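Written rules for arms working in a shared office, what do you have?

Forum: Workplace Automation > Safety and Good Practice

pudska_ops
Apr 23, 2023
We run two-armed units doing light housekeeping on an office floor: changing bin liners, picking up clothes, clearing side tables. Staff are on the same floor all day. Our insurer wants a written procedure and what we have is a page and a half that mostly says "be careful." I have to send a draft in June. Before I start over I'd like to know what others put in writing, mainly for bags and fabric. Those are the two tasks where we've had stops.

Current bag rule reads: "Both grippers must have hold of the bag opening before the bag is moved. Nobody reaches between the arms while the bag is held. Bag is set down before either gripper opens." 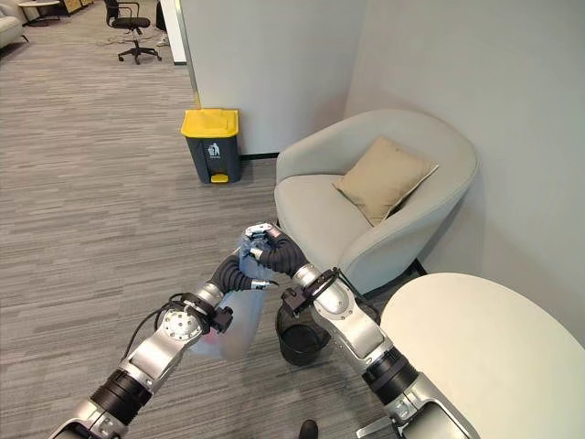 The last sentence is the one people argue about. Two of my operators say it slows the job down and that one gripper can let go early if the other has a good hold. I'd like to keep it. Am I being too strict?

strachan_field
Keep it. We had the same argument at our site. With one gripper open the bag swings, and if there is anything heavy in it you don't know where it ends up. Our version says both grippers stay closed until the bottom of the bag is resting on something.

kettle42
Disagree. A rule that covers every bag covers a lot of bags that weigh nothing. We set a limit by weight. Under 200 grams the operator can release one side in the air. Over that, it gets set down first. We have done more than 1,000 liner changes that way and the only stops were torn bags.

strachan_field
And who weighs the bag?

kettle42
The wrist sensor gives a reading. It's on the operator's screen.

strachan_field
Ours drifts. I wouldn't hang a written rule on it unless you also write down how often it gets zeroed.

kettle42
We zero at the start of each shift. Fair point that it should be in the procedure. It isn't in ours right now.

mvermeulen
I wrote the floor procedure for Dratico, so take this as one site's opinion. Three things I would add to the original post.

1. Say who can call a stop, and say it's anyone. Ours only said "the operator" in the first version, and a person at a desk saw a problem and waited.

2. Put cables in it. Loose cable on the floor is a trip hazard for staff and a snag hazard for the arm. We walk the route before each session and move or tape anything in it.

3. Treat fabric as a separate task with its own section. A sweater or a jacket can cover the fingers, and then neither the operator nor a person standing nearby can tell what the hand is holding. 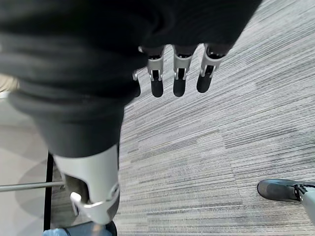

For knits we use half speed from the moment the item leaves the surface, and no finger movement other than opening until the item is down again. If the fingers go out of view of the main camera, the operator switches to the wrist view before going on. If neither view shows the fingertips, it's a stop.

Mirjam Vermeulen

pudska_ops
Thanks, that's useful. Question on point 3. How much floor do you keep clear for fabric? We use 16 inches for bags and I don't think it's enough for a coat.

mvermeulen
40 inches on all sides, for any item that can hang lower than the hand. Sleeves are the reason. They reach further than you'd guess and they catch on chair legs and stands.

lowbench
40 is not workable in a normal office. You would have to move half the furniture. We tried something close to it at Irnach and the operators ignored it after a week, and then you have a written rule everyone breaks, which looks worse to an insurer than a smaller number people follow.

mvermeulen
It's 40 to people. Furniture we allow closer, as long as it's soft or can't tip. I should have said that the first time.

lowbench
OK, I can live with that. I would still split it into two lines so a new operator doesn't read it the way I did.

strachan_field
Agree on splitting it. Also add shoes. We require closed-toe for anyone working beside the unit, and it should be in the same section as clearance so people see it.

pudska_ops
Adding both. So far the draft has: bags set down before release, no weight exception for now, anyone can call a stop, route walk for cables, separate fabric section with the fingertip rule, two clearance lines, closed-toe shoes. kettle42, if you're willing to share how you worded the weight limit I'll put it in as an option and let the insurer say no.

kettle42
Sending it by PM. I'll add the zeroing step first.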